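August, 10.40. Sim bench, kitchen counter set. Working through the draft rules for logging episodes before Keerthana sends them to Gandley.

Rule 4: gripper held over the item before closing, no contact with neighbours. Clearance from the bowl is the one to watch.

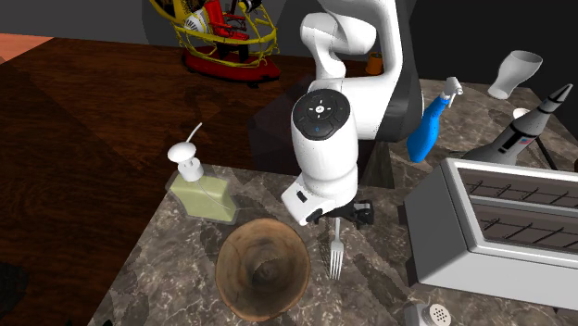 View A: fingers just above the fork, bowl alongside.

378 episodes on the list. Pulled 9 where the two reviewers disagreed – mostly over what counts as a "near" object. Tsion wants a fixed distance written in. I agree, but it has to be the same figure Brisutel use or we can't compare.

Rule 6: every episode needs a second view with the arm base in it. Reject if missing.

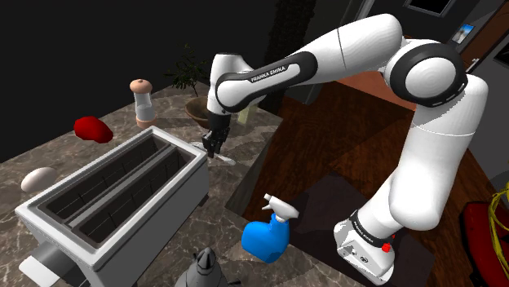 View B: base and gripper both in view, toaster nearer the camera.

To do: reword rule 4, send to Tsion Adugna. Ask Keerthana if clutter gets its own field.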